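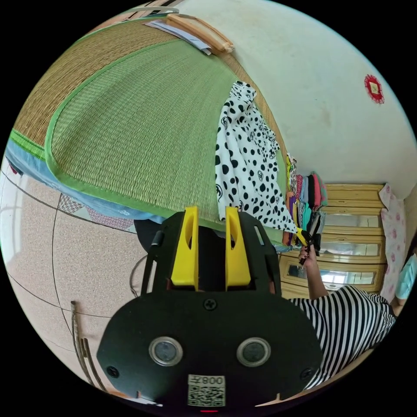 Ticket: Rear bedroom split unit stops cooling overnight, fault light on indoor head

Opened: November 28, 2019
Site: Surham, upper floor, rear bedroom
Equipment: Ingvarsson wall-mounted indoor unit, single outdoor unit, Plulov condensate pump
Reported by: Elsie Fairclough
Assigned to: Terence Lightfoot
Status: Closed, one follow-up item

Initial report (Elsie Fairclough)

Unit runs normally in the evening. At some point during the night it stops cooling and the timer light on the indoor head starts flashing. Fan keeps running. If I switch it off at the wall and back on in the morning it cools again until the next night. Setpoint is 22 C. It has done this four nights out of the last six. No error number on the remote, but I may not be reading it in the right place.

It was serviced in June and I had no trouble before this month. The front bedroom unit is the same model and does not do it.

Reply (Terence Lightfoot)

To read the code, hold CHECK on the remote for five seconds while pointing it at the head. Two characters will show where the clock normally is. Do this before cycling the power. The head keeps the last code in memory only while it has supply, so a reset at the wall clears it.

Please also send:
Fan speed setting
Mode (cool, dry or auto)
Whether the outdoor unit is running when the light is flashing

Reply (Elsie Fairclough)

Code is E5. Fan on low, mode cool. Outdoor unit is not running. I checked from the landing window.

The room is the one with the straw mat on the bed, in case Jamie has the rooms listed by something other than front and rear. The outdoor unit for it is on the north wall.

Reply (Terence Lightfoot)

E5 on this series is the condensate safety input. The contact on the pump has opened and the head has shut down the compressor to stop making water. It is not a refrigerant fault and it is not a sensor fault. Possible causes, most likely first:

Float stuck or fouled in the pump reservoir
Pump not clearing the reservoir (weak pump, kinked discharge tube, blocked outlet)
Reservoir vent blocked
Broken or loose wire on the alarm contact

A wiring fault would usually show at random times. Yours shows after several hours of cooling, so I am treating this as a drainage problem until shown otherwise.

Assigned Jamie Hollis for a site visit. Until then, run the unit in fan mode only.

Site visit 1 (Jamie Hollis)

Isolated at the wall switch and the outdoor disconnect. Front cover and filters off. Filters clean. Drain pan had a thin layer of slime at the left end, no standing water.

Pump is mounted in the trunking to the left of the head. Opened the reservoir. Float moved freely but there was sludge under it. Cleaned the reservoir, float and inlet strainer. Flushed the pan with water and mild detergent.

Poured water into the pan until the pump started. It started at the correct level and cleared the reservoir, but it took 40 seconds. The front bedroom pump did the same volume in 16. Noted both and refitted the covers.

Alarm contact measured closed with the float down and open with the float held up. Wiring tight at both ends.

Restored power, set to cool, 22 C, fan low. Left running.

Reply (Elsie Fairclough)

Ran through the first night. Stopped again on the second night with the same code. I did not reset it this time.

Reply (Terence Lightfoot)

The slow discharge is the part I would follow up. Cleaning bought some margin but the pump still cannot keep ahead of the water on a humid night. Low fan makes it worse – the coil runs colder and pulls more moisture out of the air.

Jamie, please disconnect the discharge tube at the pump and repeat the pour test into a bucket. If it clears quickly, the restriction is downstream. If it is still slow, replace the pump.

Note from parts desk (Alfie Parsons)

One Plulov pump in stock, same model. Reserved against this ticket. Discharge tube is sold by the coil only. Anti-siphon fittings are on back order from Silutano.

Site visit 2 (Jamie Hollis)

Pour test with the tube off: same time as the front bedroom. Pump is good.

Traced the discharge tube. It runs up from the pump, across the ceiling void and down to the gutter on the north wall. Found it flattened under a cable tie where it shares a clip with the network cable. The cable is newer than the tube and the tie was pulled down hard. Cut the tie, but the tube had taken a set and did not open up again.

Replaced the section between the two joiners. Re-clipped the network cable separately. Checked for continuous fall on the outlet side.

Repeated the pour test three times with everything connected. Pump cleared each time with no overrun. Alarm contact stayed closed throughout.

Returned the reserved pump to Alfie.

Monitoring

Unit set to cool, 22 C, fan low, same as in the original report. Seven nights with no E5. Supply voltage and coil temperature logged by Dalva Araújo for the first two nights, nothing unusual in either.

Reply (Elsie Fairclough)

No further stops. Happy for this to be closed.

Resolution

Root cause: discharge tube crushed by a cable tie, restricting pump output.
Contributing: sludge in pump reservoir.
Action: tube section replaced, reservoir and pan cleaned.
Parts used: discharge tube, two joiners. Pump not used.
Alarm contact wiring: no fault found. Do not bridge this input to get a unit running overnight.

Follow-up

Front bedroom tube uses the same clips for the first part of its run. Inspect at next service and separate from the network cable if required. Owner: Jamie Hollis. Pump reservoir cleaning to be added to the service sheet for both heads – the June sheet lists filters and pan only.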